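Mullico bench task

The Mullico bench task is a tabletop procedure for comparing parallel grippers on two-arm robot stations. It was drawn up by Meron Workneh and Hamish Whitelaw at the Besten laboratory and uses a compartmented cosmetics organizer as its fixture.

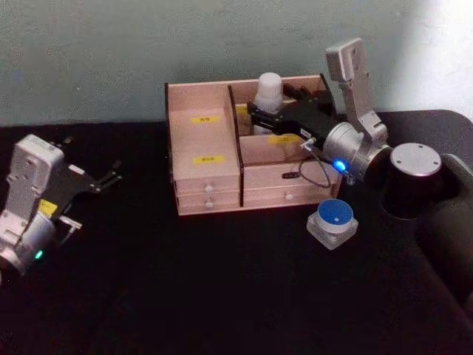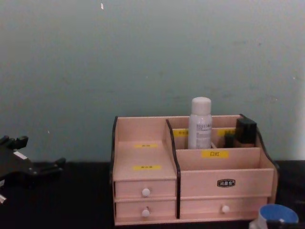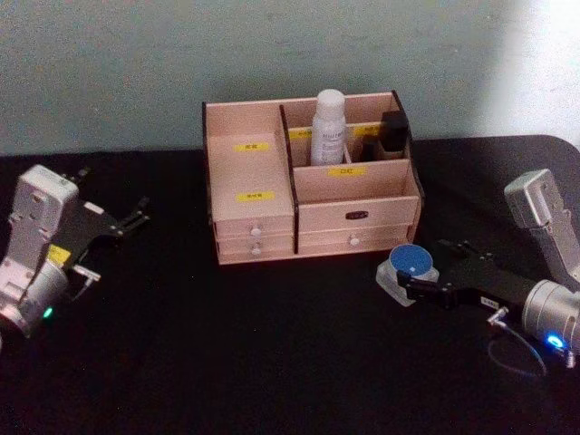 Two-arm station with the organizer fixture.

Procedure

The operator places small household containers into labeled compartments and takes them out again. Each gripper is run in blocks of eight attempts per object, with the arms, controller and camera mounts left unchanged between blocks. An attempt is scored as failed if the object is dropped, if a finger catches on a divider, or if the organizer shifts on the table.

Comparison of grippers

The first comparison covered two finger sets, the Hemodberg and the longer Nugroho. The Hemodberg set was run for 1,633 attempts and the Nugroho set for 2,093. Workneh reported that finger length mattered more than grip force in the rear compartments — longer fingers cleared the dividers but flexed under side load.

Limitations

The procedure does not test soft or deformable objects. Whitelaw has noted that scores depend on the cable routing at the wrist, and that stations with different routing should not be compared directly. A revised score sheet was issued in February.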